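4.3 Essai comparatif des pinces sur feuille souple

Cette section s'applique aux pinces Claseck (doigts articulés) et Santoro (doigts parallèles), montées sur le bras avec la caméra de poignet. Effectuez d'abord l'étalonnage décrit en 4.2. Comptez 18 minutes par pince, montage non compris.

Préparation

1. Mettez le bras en position de repos et coupez l'alimentation de l'outil.
2. Fixez la pince sur la bride. Serrez les vis en croix, sans frein-filet pendant la phase d'essai.
3. Branchez le câble de l'outil et laissez assez de mou pour une rotation complète du poignet.
4. Rétablissez l'alimentation, puis sélectionnez le profil de la pince dans le menu Outil du contrôleur Pamex.
5. Lancez une ouverture et une fermeture à vide. Le courant affiché doit revenir à zéro en fin de course.

ATTENTION : ne placez jamais les doigts entre les patins lorsque le contrôleur est sous tension, même en mode pause.

Réglage de la vue

6. Ouvrez le flux de la caméra de poignet et vérifiez que les deux patins restent visibles, pince ouverte et pince fermée.
7. Réglez l'exposition sur Manuel, valeur 2000. En mode automatique, une feuille blanche sur un support sombre fait varier l'image pendant la descente.

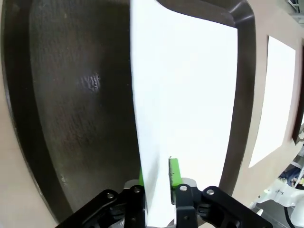
Le serrage se règle dans l'onglet Force, séparément pour l'approche et pour la tenue. Commencez par le niveau 7 dans les deux champs. Amenez la pince au-dessus du bord de la feuille, descendez en pas à pas et fermez. La prise est correcte lorsque la feuille passe entre les deux patins verts et que chacun d'eux appuie sur une face ; un léger pli au point de pincement est admis. Si un seul patin touche la feuille, ouvrez, corrigez l'angle du poignet et recommencez sans modifier la force.

Exécution de l'essai

8. Chargez le programme FEUILLE_A et indiquez le nom de la pince dans le champ Remarque.
9. Exécutez 12 cycles de prise et de dépose. Replacez la feuille à la main entre deux cycles, bras arrêté.
10. Notez pour chaque cycle : prise réussie, glissement ou prise manquée.
11. Enregistrez le journal, puis remplacez la pince et reprenez à l'étape 1.

Remarque : utilisez le même papier pour les deux pinces. Une feuille déjà marquée par un pli se saisit plus facilement et fausse la comparaison.

Remarque : les reflets sur le support peuvent gêner la détection du bord. Déplacez l'éclairage avant de toucher au seuil de détection.

Si la pince Santoro signale l'erreur de course après un changement d'outil, refaites l'étape 4 et redémarrez le contrôleur. Les journaux sont à transmettre à Nisha Joshi, service essais, Grusport.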